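Cahier d'atelier, banc textile
14 septembre 2018

Objet : révision des règles de prise pour petits objets souples, saisie à deux pinces manuelles. Remplace la note Tilteck recopiée en tête de cahier, trop vague sur l'ouverture des doigts et muette sur le passage d'une pince à l'autre.

Règle 1. Doigts ouverts à fond avant toute approche. Une pince qui s'ouvre en cours de descente donne une trajectoire inexploitable, l'instant du contact ne se lit plus.

Règle 2. Une seule pince au contact de l'objet tant que la prise n'est pas établie. L'autre attend, ou tient son propre objet, sans croiser l'axe de la première.

Règle 3. Vérifier les axes et la visserie des bras avant chaque série. Reprise au tournevis, pas de frein-filet sur les pivots.
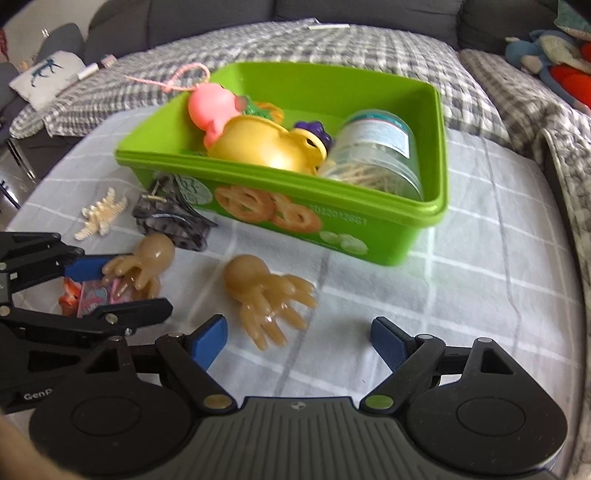
Règle 4. Le bac reste sur le drap, ni calé ni collé. Kosov demandait une fixation par adhésif, refusée : le bac doit pouvoir glisser si on le heurte, et le heurt doit être noté comme tel. Même principe pour les objets posés à côté, on ne les range pas entre deux essais.

Règle 5. Patins bleus essuyés au chiffon non pelucheux tous les 30 essais, remplacés à 515. Le caoutchouc translucide laisse un film gras, et le glissement qui en résulte se confond avec un défaut de serrage. À contrôler au doigt ganté.

Règle 6, nouvelle. Objets à appendices (mains, pieuvres) : prise sur la partie massive, appendices libres. Si un doigt ou un tentacule est pincé seul, on relâche, on repose, on compte l'essai comme nul. Pas de correction en l'air.

Règle 7. Deux objets tenus simultanément : écart suffisant pour qu'ils ne se touchent pas, main de l'opérateur derrière la mâchoire, jamais entre les deux pinces. Cette dernière clause vient de la procédure Seltwood, paragraphe 9, que je reprends telle quelle.

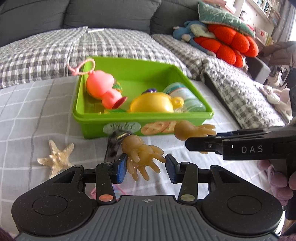
Règles 6 et 7 : mains en caoutchouc ambré entre les deux pinces, doigts libres.

Restent ouverts :
- seuil de rejet. Lại propose l'arrêt de série à 40 essais nuls cumulés. Trop permissif à mon avis, à rediscuter avec les relevés ;
- vocabulaire. « Lâcher » et « poser » sont encore employés l'un pour l'autre dans les fiches. Poser = contact avec l'appui avant ouverture. Lâcher = tout le reste ;
- pas de règle pour les cordons et les boucles. Provisoirement, prise par le corps de l'objet uniquement.

Relecture du tout en décembre, avec la grille d'essai mise à jour. D'ici là, toute dérogation s'écrit dans la marge de la fiche, avec le numéro de la règle.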